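アーカイブ > 暮らしと片付けML > 寝室・個室
分類：片付け／ごみ箱／寝具まわり

件名：Re: ベッドの上が物置になる件（ごみ箱の位置も）

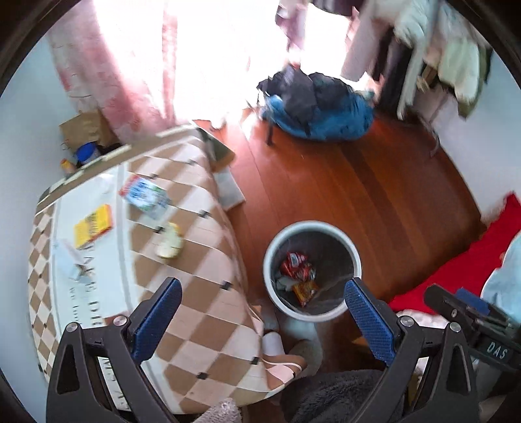

Coralie Cosgroveさんからは、ごみ箱はベッドの脇より扉の横に置くべき、寝ながら手が届くと結局ベッドでお菓子を食べる癖が抜けない、と前のメールで言われてます。全文は下に引用しました。

すみません、返事が遅くなりました。今から出かけるので要点だけ。誤字あったら脳内で直してください。

まず、うちはごみ箱を床、ベッドのすぐ横に置いてます。丸くて白いやつ。中身はお菓子の袋とティッシュ。はい、Coralieさんの言うとおりです。食べてます。

ただ、扉の横は一度やってみたんですよ。10月に。どうなったかというと、袋がごみ箱まで行かない。ベッドの上に残る。枕の下からも出てくる。で、朝まとめて捨てる。捨て忘れる。その繰り返し。なので戻しました。私の場合は「近いこと」が一番効いてます。見た目は二の次。

次、ベッドの上。こっちが本題。

黄色い箱、青と白と赤の印刷のパッケージ、クリーム色のボトルは倒れたまま、それから白いレジ袋みたいなのがくしゃくしゃ。青いふたの容器と小さい黄色のボトルは頭のほうの端。奥の角には段ボール。これが普段の状態です。市松っぽい茶色とクリームの柄なんで、小物を置くと紛れるんですよね。ボトルなんか柄に溶ける。無地にしたら少しは気になって片付けるのかも。カバーを替えた方いたら教えてください。

やろうとしてる手順、書いときます。順番に意味があるかは不明。

・レジ袋から。広げて、要らないものをそこに入れる。袋自体もいずれ捨てる
・箱もの。中が空ならつぶす。残ってるなら台所へ
・ボトル類は全部立てる。立てて、ふたを確認。寝かせて置くのはやめる
・青いふたの容器は洗うか決める。保留はなし
・角の段ボールは最後。ここを先に開けると半日終わる

最後のやつは経験則。前に段ボールから始めて、古い手紙と説明書を読んで終わりました。しかも全部箱に戻した。

あとWondimuさんが書いてた「ベッドの上は8個まで」ルール、試しました。数えるのが面倒で三日もたなかったです。数じゃなくて種類で決めるほうが向いてるかも。「寝るときに使うもの以外は置かない」だけ。眼鏡、本、以上。

台についての質問。頭側の角に細い棚を入れたいんですが、カーテンのすそが当たりそうで。窓のところにピンクのカーテンがかかっていて、角のほうにも垂れてるんです。束ねてしまえばいいのか、棚を低くするか。UvamwoodのCarrilhoという低い棚が候補で、3000円。Casteoのほうは段が6つあって物は入るけど背が高い。窓が明るい部屋なので、ふさぎたくはない。日中は電気なしで過ごせるの、けっこう気に入ってるので。

低いほうを買って、入りきらない分は手放す、が正しいんでしょうけど。段が多いと、そのぶん何か入れてしまうのは目に見えてる。どなたかCarrilho使ってる方、棚板のたわみどうですか。ボトルを並べるくらいなら平気？　液だれしたときに拭けるかどうかも知りたいです。

床の話も少し。赤茶色の木の床で、ごみ箱を引きずると跡がつきそうで、毎回持ち上げてます。底にフェルト貼るといいってBerhanuさんが言ってましたけど、丸い底だと四角いフェルトがはみ出ませんか。切ればいいのか。切ります。

袋をかけるかどうかも意見割れてましたね。うちはかけてません。ふちが太いので、袋をかけるともたつくし、あの白い丸いのにレジ袋の耳が出てるのがどうも嫌で。中が汚れたら風呂場で洗う派。ただ飲み物系のごみは入れないこと。これだけは守ってます。一度だけ破りました。甘い匂いがしばらく取れなかった。

Vaughanさんの「寝る前5分」はまだ続いてます。5分は長いので2分に短縮。ごみだけ落とす。箱は見ない。それでも翌朝だいぶ違うかんじ。週末にまとめてやろうとすると、たいてい昼寝になるし。ベッドの上を片付ける作業の難点はそこ。片付いたら寝てしまう。

マットレスの縫い目にくずが入る問題、これは未解決です。掃除機の細いノズルで吸うか、ガムテープか。縫い目の糸を引っぱりそうで怖い。ブラシのほうがいいのかな。知ってる方お願いします。

あ、過去ログのNo.1541にシーツの下に敷くシートの話があったはず。検索しても本文が文字化けしてて読めず。お持ちの方、転送してもらえると助かります。

とりいそぎ。夜にまた見ます。

Kidus Belay

> 差出人：Coralie Cosgrove
> 件名：ベッドの上が物置になる件
>
> みなさま
>
> 先日からの寝室の話題、楽しく読んでいます。うちも同じ悩みがあったので、うまくいったことを書きますね。
>
> ごみ箱は扉の横にしました。寝ながら手が届く場所にあると、どうしてもベッドでお菓子を開けてしまうんです。遠くすると、立つのが面倒で食べなくなります。少なくとも私はそうでした。最初の何日かは包み紙をポケットに入れたまま寝てしまって、洗濯のときに慌てましたけれど。
>
> それから、ベッドの上に物が集まるのは、部屋の中でいちばん広い平らな場所だからだと思います。帰ってきて袋を置く、届いた箱を置く、どこに置こうか迷ったボトルも置く。床に置くよりはましだという気持ちもありますよね。だから別に「仮置きの場所」を作ってあげるといいです。私はClenellのかごを一つ、足元側の床に置いています。浅いものなので、すぐいっぱいになって、いやでも中を見ることになります。深いかごは底のほうを忘れてしまうので私はだめでした。
>
> 箱類は、空になったらその場でつぶすこと。つぶした箱は玄関へ。寝室の隅に立てかけておくと、いつのまにかその前に別の箱が来ます。段ボールを収納代わりにしている方は、せめて側面に中身を書いておくと、あとで開けずに済みますよ。太いペンで、上の面にも書いてください。重ねると横しか見えないし、一つだけだと上しか見ないので。
>
> 洗剤や化粧水のボトルは、布の上に直接置かないほうが安心です。ふたが閉まっているつもりでも、にじむことがあります。うちのマットレスには一か所、それでできた輪のしみがあります。重曹も試しましたが薄くなっただけでした。
>
> 朝、掛けぶとんを畳むかどうかについては、どちらでもいいような気がしてきました。畳むと広い場所ができて、また物を置きたくなりますし。広げたままだと置きにくいので、うちは広げたままです。お客さまの日だけ畳みます。
>
> Kidusさん、ごみ箱の位置、その後どうされましたか。棚も検討中とのことでしたので、買う前に角の幅を測ってくださいね。カーテンを開けたときと閉めたときの両方で。
>
> Coralie

追伸　幅、まだ測ってません。帰ったら測ります。メジャーがたぶん例の段ボールの中。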